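La commission d'équipement de la maison Sesurgate se réunit à huit heures, en mars, pour statuer sur l'acquisition d'un bras Rultis. Le dossier comportait 925 pages, annexes comprises. La directrice le fit poser devant elle et ne l'ouvrit point.

Le fournisseur Sukico proposait deux bras livrables avant l'été. Kudo, son concurrent, n'en proposait qu'un, assorti de trois années d'entretien. Il fut rappelé que le crédit voté ne couvrait ni les pinces de rechange, ni la formation du personnel, et que l'exercice précédent s'était achevé sur un dépassement.

On passa ensuite dans la salle d'essai, où le panier tressé brun sombre, vide, attendait sur la table blanche, la pièce orange cannelée debout juste derrière lui.

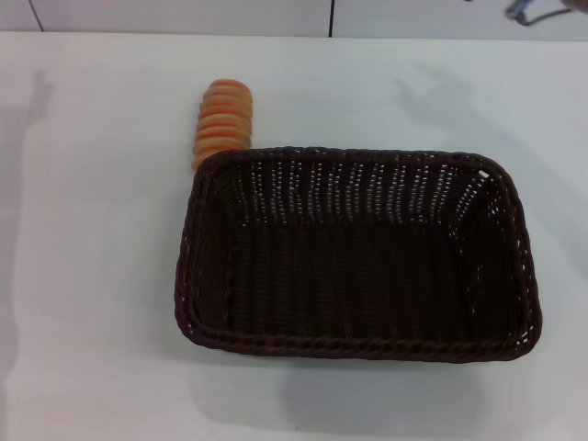 L'entretien coûterait plus cher que la machine, objecta le comptable, et il demanda que cette remarque fût consignée. Elle le fut. La directrice voulut savoir combien de gestes un tel bras accomplirait dans une journée. Deux cents, lut le secrétaire, sous réserve des conditions d'emploi.

Elle regarda longuement la pièce orange, puis signa pour un seul bras, celui de Kudo. Le second fut reporté à l'exercice suivant, sous la rubrique des dépenses diverses.

Contact | © Éditions Sesurgate, tous droits réservés | Haut de page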